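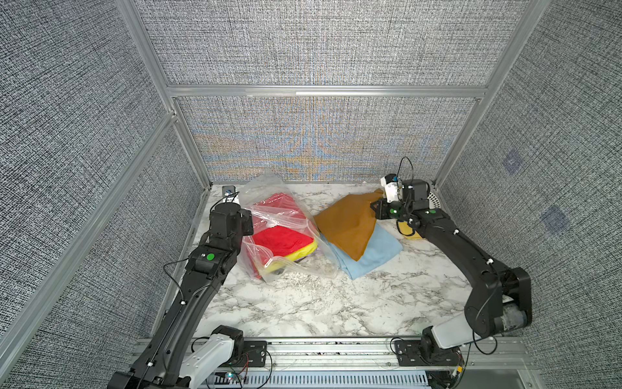

*The marble-patterned bench, seen from the left.*

# About Bundmont

Bundmont is a rugby fixtures and officiating service. We produce season schedules, appoint match officials and keep results for amateur leagues, both fifteens and sevens. The company was set up by two former league secretaries and now has 12 permanent staff, all based in Provdale.

## What we do

Our main work is fixture planning. A league sends us its list of clubs, the number of pitches each can offer and any dates on which a ground is closed. We return a draft schedule, normally in May, and clubs then have 4 weeks to raise objections. Travel distance, shared grounds and floodlight availability are handled as fixed limits. Preferences, such as an early kick-off or a home game on the opening weekend, are met where the fixed limits leave room.

Requests to move a match after the schedule is final go through the league, and both clubs must agree. We do not move a match on the word of one club.

## Kit registration

Clubs register their first and second colours with us before the season starts.
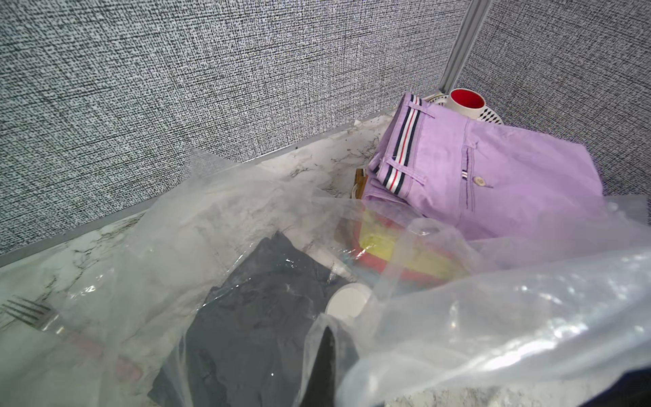 Colour clashes are checked for every fixture when the schedule is drafted, and again if a club changes its strip. The check uses the main colour of shirt, shorts and socks. Trim is recorded but carries no weight in the result: a navy, white and red stripe like the one inside the waistband of the lavender trousers would be entered as a note only. Where a clash is found, the away side changes unless the league's own rules say otherwise.

## Match officials

We hold the availability of referees and touch judges for 5 leagues. Appointments are made in grade order, and an official is not given the same club in consecutive rounds. Officials confirm through Comard, our appointments system, which closes at 18:00 on the evening before a match – later changes are made by telephone.
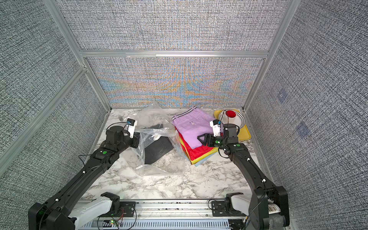 Assessment reports are kept apart from appointments. A club may comment on a referee's performance, but the comment goes to the league's assessor and has no effect on who is sent to that club's next match. Reports are held for 2 seasons and then deleted.

## The Bortolotti table

Leagues with uneven numbers of games can ask for the Bortolotti table, our method for ranking clubs when a season is cut short. It uses points per match played, adjusted for the share of home games. The full working is supplied to every member club with the final standings.

## Working with us

New leagues normally join in time for the May draft. Sevens tournaments can be added at any point in the year, subject to the availability of officials. Fees are set per team and cover scheduling, kit checks and results. Appointments are charged separately.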